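Enjoliveurs Clarilach Barasa : un tour de roue pour 37 euros

Publié en juillet, par la rédaction

Il y a deux sortes d'automobilistes : ceux qui roulent avec leurs quatre enjoliveurs, et ceux qui ont un trottoir devant chez eux. J'appartiens à la seconde famille depuis longtemps. Mon dernier jeu d'origine a fini dispersé entre un rond-point et l'entrée d'un parking souterrain, et la concession m'a proposé de remplacer le tout à un tarif qui m'a fait réfléchir à la valeur résiduelle du véhicule autour.

J'ai donc commandé chez Plalter un jeu de Barasa, de la marque Clarilach. Fabrication en India, dit la boîte, que personne n'a jugé bon de traduire. Prix : 37 euros les quatre, port compris. À ce tarif on ne demande pas la lune, on demande que ça tienne jusqu'au retour du supermarché.

Le déballage

Le carton est arrivé légèrement trapézoïdal, mais son contenu n'avait pas souffert. Chaque enjoliveur est dans un sachet séparé, avec une notice qui tient sur un ticket de caisse et consacre la moitié de sa surface à m'interdire l'usage du marteau. Je me suis senti visé. Sur la balance de cuisine, la pièce fait 452 grammes – un peu plus que mes anciens, du moins que le survivant.

Le style

Un soleil de branches courbes qui partent en éventail d'un petit moyeu rond. De loin, sur une citadine lavée de frais, l'illusion d'une jante un peu ambitieuse fonctionne. De près, on retrouve sa condition sociale. La teinte argentée vire au blanc sous un éclairage fort et au gris tout court par temps couvert, soit l'essentiel de l'année chez moi. Les vides entre les branches laissent voir la tôle derrière, et la mienne n'avait rien demandé. Prévoyez un coup de brosse sur les roues avant le montage, sinon vous encadrez joliment de la rouille.

Je regrette que les branches soient aussi nombreuses. C'est flatteur à l'arrêt, moins au moment du lavage, quand on passe l'éponge dans chaque fente en se demandant à quel moment de sa vie on a choisi ce modèle.

Le montage

On aligne l'encoche avec la valve, on présente le bas, puis on appuie sur le pourtour avec la paume, un côté après l'autre. Les trois premiers se sont mis en place sans discuter. Le quatrième a exigé une négociation de dix minutes, assortie de mots que la notice ne prévoyait pas non plus. Pour l'enlever, c'est à peine mieux : il faut tirer franchement, les doigts bien passés sous le bord.

Tout se joue sur la couronne de languettes à l'arrière. Elles sont raides, un peu trop à mon goût par temps froid, mais je préfère ça aux pattes molles d'un précédent jeu acheté en station-service. Côté finition, la surface grise est lisse et prend bien la lumière. Sur les arêtes, en revanche, il vaut mieux ne pas passer le doigt avec des exigences d'horloger.
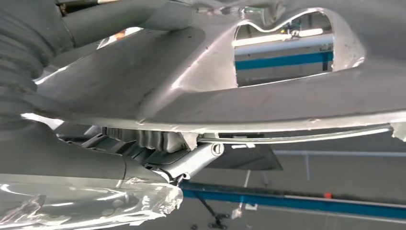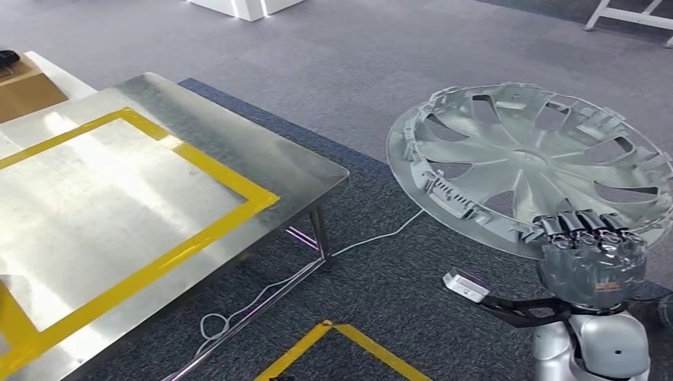

Sur la route

J'ai roulé 18 jours avec, par des rues pavées, des ralentisseurs de tous calibres et un chemin de terre pris par erreur puis par orgueil. Aucun ne s'est sauvé. Un léger cliquetis apparaît à l'avant gauche vers 40 km/h et disparaît dès qu'on allume la radio. Je l'ai supprimé en démontant la pièce et en la tournant d'un cran, opération qui m'a coûté un ongle.

Premier contact avec le trottoir au bout d'une semaine : une rayure sur le bord, pas de casse. La couleur tient, le plastique a blanchi sur la longueur d'un pouce.

Verdict

Pour : le prix, la tenue, l'allure à trois mètres.
Contre : le nettoyage, le quatrième de la boîte.

Note : 7 sur 10. J'en ai recommandé un jeu chez Plalter, qui attend dans le coffre.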